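Snædís Eskildsen has pulled apart more desktop computers than she can remember, and she still lights up when you ask how one goes back together. "The graphics card is my favourite part," she says. "There's so much happening in those last few millimetres!"

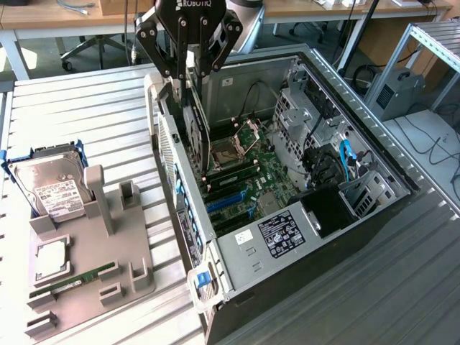 *A graphics card, held in the gripper, on its way into an open tower.*

Her project, Prelero, teaches an arm to assemble PCs from human demonstrations — 400 of them for the card alone. The trick is in the labelling. Her colleague Hafþór Hedegaard tags the approach and the contact separately, so the policy learns to slow down near the board.

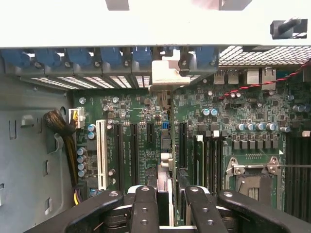 "A camera down at the wrist sees the slots and the latches, and the fixed one sees how the card is tilted," Eskildsen says. "Take either view away and our success rate drops. With both, we got 9 more insertions out of every 100, and I did a little dance in the hallway."

Memory modules are next. Hedegaard has already started recording, and he's keen to try it with the tower turned to a new angle each time.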